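About the Skekonus Robotics Club

Skekonus is the robotics club at Gyamfi School. We meet after lessons in the old drawing room on the second floor, we are open to every year group, and we are a good deal less sure about robots than most clubs of our sort. New members sometimes find this off-putting. It seems fair to set out where we stand before you fill in the form.

The club was started by Etornam Boateng, who teaches maths and had sat through one too many talks on how machines would soon be doing everyone's washing-up. He wanted somewhere pupils could find out what a robot arm can do on an ordinary afternoon, with ordinary faults and a teacher who keeps asking to see it again. The first members spent most of a term trying to make an arm put one thing down next to another thing. They managed it, after a fashion, and wrote up the failures as well as the rest. We still write up the failures. They take up more of the shared folder than anything else.

What we do

Most of our work is in simulation. A simulated arm costs nothing to crash, and thirty pupils can't share one real gripper in an hour without somebody going home cross. Members write a short program or train a small model, run it against a set task and then try to work out why it did what it did. Picking up and placing is the main thing. It sounds dull. Try it for a week.

We are wary of simulation too. Friction in a simulator is a number somebody typed in. Objects don't arrive sticky, dented or from the bottom of a school bag. A grip that holds on the screen may well not hold on the bench, and we have heard plenty of claims from competition teams (our own included) that went quiet once a real object was handed over. So every result in our folder is marked "sim" or "bench", and a sim result can't be used to back up a sentence about the real world. Sena Kwofie, who runs the club with Mr Boateng, sends those sentences back with a pencil line through them.

Our standing task is called Arkirero, after a game one of the first members made up. Each program gets 200 attempts at the same job from different starting positions. We publish the number that worked, the number that didn't and the reasons, as far as we understand them. A grip counts only if the object is lifted, moved and let go where it was meant to go. Closing the fingers on something earns no marks at all, however good it looks.

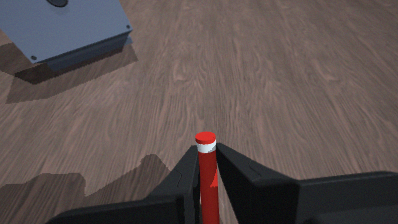
Hiltinlow, March 2026

The red cylinder is part of this term's Arkirero work in the simulator. It is slim, has a white band just under the cap and gets held between the two fingers of a black gripper, a little off straight. The lean is what the group is arguing over. Signe Kristiansen thinks a slight tilt in the grip doesn't matter as long as the release is slow. Tanner MacDonald thinks it matters a great deal, and that a program which is happy with a small lean will sooner or later be happy with a large one. Neither has persuaded the other, and a single view of a grip can't settle it. They have been told to agree on a test before they say anything more about it in the newsletter.

The wood-grain table top gets its share of complaints as well. Some members would like a plain surface, on the grounds that a busy pattern could throw off a model that relies on a camera. Others say a home or a workshop is full of busy patterns and the model had better cope. Both versions are on the list for after the holidays, with the shadows changed separately so that we know which of the two we are measuring.

Competitions

We enter one a year, sometimes none. Competitions are good for deadlines and for meeting other clubs, and we have come back from them with useful ideas. They also reward a single good run on the day, and we have seen a single good run hide a program that fails more often than it works. Members who want to compete need their full Arkirero record up to date first, poor scores and all. Please don't join only for the trophies. There is one, and it's for Best Poster.

Who can join

Anyone at Gyamfi from Year 8 upwards. You don't need to have written code before. About half the work is setting up a fair test, keeping notes and explaining to the rest of the room what went wrong, and some of our strongest members came from history and art. The bench group is kept to 8 because of the space around the real arm. Everyone starts in simulation and moves across when a place comes up.

Membership is free. Trips are charged at cost and Korkor Korletey in the school office can tell you in confidence about help with fares.

What we won't tell you

We won't promise that joining leads to a job in robotics, or that the skills are "future-proof", a word we have asked to have taken off the school's posters. We don't know what that work will look like by the time a Year 8 pupil leaves. We can teach you to read a claim about a machine and ask how many attempts there were, who picked the one in the video and what happened to the others.

Sessions and visits

Sessions last 60 minutes and start promptly. Parents and carers are welcome at the open session at the end of each term, where members run their programs live and take questions. Expect some of them to drop things. The room is closed throughout August.

To ask about a place, leave a note for Mr Boateng or Ms Kwofie at the school office, with your year group and the days you can manage.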